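Ostard Storage Basket, Tan

Product code: 163
Sold by Grurero
Pack size: 2

The Ostard is an open woven basket for shelves, hallways and airing cupboards. It holds hand towels, gloves, post or a few paperbacks. The weave lets air through, so it suits linen better than loose dry goods – small items such as buttons will need a cloth liner, sold separately under the Rutkowska name.

Load limit is 10 kg, spread evenly. Do not lift a full basket by the rim with one hand.

Care

Brush out dust with a soft dry brush. Wipe marks with a damp cloth and leave to dry away from radiators. Colour varies from one batch to the next, and we cannot match a basket to an earlier order.
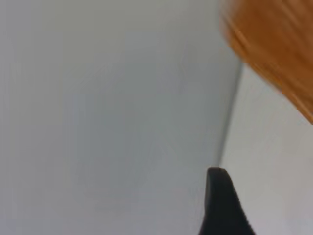
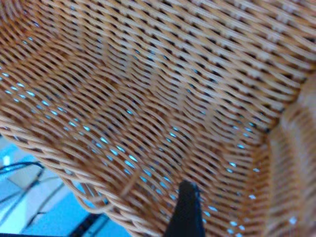
Delivery and returns

Orders go out from our Grarkia warehouse. Unused baskets can be returned in their original wrapping. Trade orders of 1000 or more are quoted by email – please allow extra time in July.

Page updated 2018-03-08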